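In Defense of the Clear Surface

The shared workroom at Pulness is judged, fairly or otherwise, by the state of its tables. It is the view of this office that a work surface should be returned to bare between tasks, and that the 5 minutes this takes should be counted as part of the task itself.

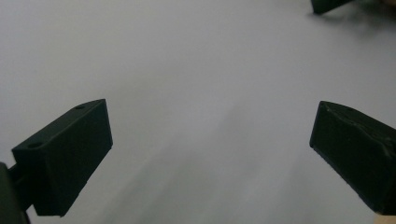

Members have objected. Cristóbal Rivadeneira wrote in April that a bare table suggests idleness, and that people work best with their things within reach. The second point is well taken. Within reach, however, does not have to mean underfoot – a basket at the far side of the table is near enough for anyone.

Work gloves are the usual test. They are put down in the middle of a job, one here and one there, and by evening a pair has become two single gloves. Bernd Weidemann would hang them on hooks. We prefer the open basket, which asks less of a tired person and lets the contents be seen.

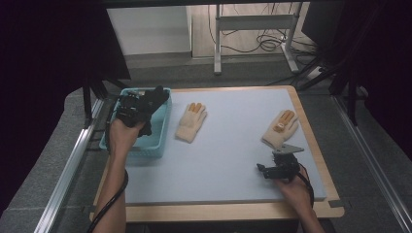
What We Ask

Gloves should be stored as pairs. Baskets should stay with their own tables. Members who favor hooks may write to the office before the next review of the room rules.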